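Craft Room Checklist, Parari Studio, Room 6
Completed by: Nokuthula Mabaso
Date: December 14, 2023

1. Table edges and corners. Pass. No splinters found on the side nearest the door.

2. Work surface flat and stable. Pass. Wipe down at close.

3. Brushes stored in a pot or cup when not in use. Needs attention. Bristles should point up, and the pot should stand well in from the edge.

Brush and cup check, white work surface:

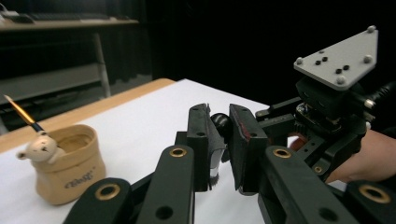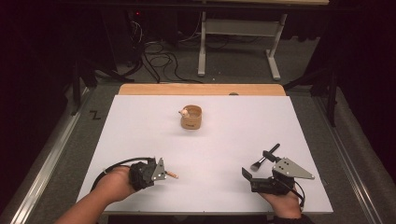 4. Paint and glue lids. Pass. One Handex glue bottle has a cracked cap. Replace it.

5. Floor and walkways. Keep cables against the wall and out of the path to the exit. Recheck at the next visit.

6. Fire extinguisher, tag 251. Pass. Gauge in the green, pin in place. Last serviced in November.

7. First aid box. Fail. Adhesive bandages and eyewash are low. Order placed with Makhubela, no. 562.

8. Sink and drain. Pass. Slow to empty, but no leak under the basin.

Comments: Items 3 and 7 stay open. Yolandi Gumede to sign off once the supplies arrive.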